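Missing data in a stats assignment, delete or fill in??
Stindent Forums > Study Help > Research Methods and Stats 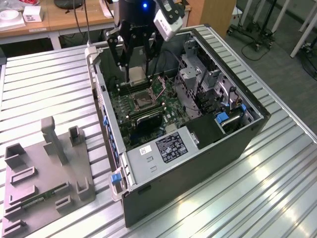 gumleaf_88
Posted 05/10/2018

Ok so need help fast, draft is due to my supervisor end of next week. Survey data, 661 responses, 11 questions, most of them on a 1 to 5 scale. Heaps of people skipped question 6, the one on household income. Also a scattering of blanks everywhere else.

Friend in my course says just delete every row with a blank in it. Tried that and lost a huge chunk of the sample. Other friend says put the average in. Methods chapter has to say what I did and why and right now the why is "panic".

Using Drirnmont for the analysis becuase that's what the uni pays for. Regression, outcome is a satisfaction score. What would you do?

tassie_numbers
Don't put the average in. Please. It squashes the spread, your standard errors come out too small and everything looks more certain than it is. Markers look for it.

How many are missing on income compared with the rest? Post the missing count for each question. First thing I'd want to see, before any talk of method.

plotty
Deleting rows is fine if the blanks are random. That's what most undergrad papers do. One sentence in the methods, move on.

tassie_numbers
Income blanks are hardly ever random though. People at the top and bottom skip it more. If satisfaction is tied up with income then her leftover sample is a different crowd from the one she surveyed.

plotty
Sure but you don't know that from here. And the estimates in a regression can still be ok if the skipping depends on the predictors and not on the outcome. Look it up, it's in most of the textbooks. People treat complete cases like a crime and it isn't.

gumleaf_88
Ok wow that was quick. Counts when I get home, the file's on the lab computer. Honours btw, not undergrad, so I think they want more than one sentence. And "his" leftover sample, but no worries

tassie_numbers
Sorry! His.

plotty fair point on the predictors thing, I'll give you that. Still costs him a lot of power.

brolga
Multiple imputation. Done. Drirnmont has it under the data menu, I think, depends on the version. Makes several filled in copies of the data set, runs your model on each, pools the results. You report the pooled numbers.

Things to watch
- put the outcome in the imputation model too, people leave it out and it drags the effects toward zero
- put in anything that predicts who skipped, even if it's not in your final regression
- set the seed and write it down
- don't round the imputed values to make them look tidy

plotty
And when his supervisor asks him how it works? I've sat through a presentation where someone had used it and couldn't answer a single question. Painful. A simple method you can defend beats a fancy one you can't. My view anyway.

brolga
It's not fancy, it's been standard for ages. There's a worked example in the Jalldale course notes, takes an evening. He's in honours, he can read a chapter.

plotty
An evening for you maybe.

gumleaf_88
Home now. Income missing is the big one by miles, everything else is tiny, a few here and there. Quick look, the people who skipped income are older on average and more of them are retired. Satisfaction looks much the same in both groups? Only eyeballed it.

Does that change anything

tassie_numbers
Yes, useful. So the skipping is related to age and work status, and you've got both of those measured. Good news for imputation, you can put them in the model. Also good news for plotty's argument if both are in the regression already. Are they?

gumleaf_88
Age is. Work status isnt, but I could add it.

tassie_numbers
Don't add it only because of this. Think about whether it belongs. You can use it in the imputation without having it in the regression.

wattlebird_q
Coming in sideways. Do you even need income? Is it in your research question or did you chuck it in because surveys always have it. I had a set with 2412 rows and spent weeks fixing a variable that my supervisor crossed out in one go. Weeks.

gumleaf_88
It's a control. Every paper I cite controls for it so I figured I had to.

wattlebird_q
Then ask. One email. "Is income needed as a control, it's got a lot missing". Might save you the lot.

brolga
Dropping a real confounder because it's annoying is worse than any of the above, just saying.

wattlebird_q
Didn't say drop it. Said ask.

akl_dan
Mod here (yes the Akl board one). Keep it friendly please, you're nearly there.

My two cents, do both. Complete case analysis and the imputed one, side by side in an appendix. If they agree, say so, main result stands. If they don't, that's a thing to discuss and discussion sections need filling anyway. Also report the number missing per question in a table, whatever you do. And don't pick the one with the nicer p value after seeing them. Decide which is the main one first and write it down somewhere with a date on it.

plotty
I can live with that. Complete cases as the main one.

brolga
Imputed as the main one.

akl_dan
Of course

tassie_numbers
Imputed for me as well, given how much income is missing. But I'd check the scale questions separately. If satisfaction is a score made of several items and someone skipped one item, don't throw away the whole score. Impute the items then add them up. Bit fiddly in Drirnmont, you need to turn off the automatic total or it leaves the old one in there. Caught me out in July.

gumleaf_88
Oh no. It IS made of several items. Ok. Good to know before and not after.

So plan is
email supervisor re income
table of missing by question
imputed = main, complete cases in appendix
items first then total
seed written down

Anyone know how many imputations? The default is 5, which seems low.

brolga
Low, yeah. Old advice. Rule of thumb is at least as many as the percentage of incomplete cases. So if a third of your rows have a blank, go over 30. Computer does the work, data set your size won't take long.

plotty
Or 20 and stop fussing. You won't see a difference.

brolga
In the standard errors you might.

gumleaf_88
Going with 40 so you both leave me alone haha. Thanks all, the email's sent, will post what she says about income

wattlebird_q
Bet she says cut it

gumleaf_88
She said keep it. And "what do you mean by imputed, come and see me". So I'm off to read the Jalldale notes tonight, does anyone have the link? The one on the pinned post is dead

brolga
Sent you a message with it. Start at the second section, the first is all notation.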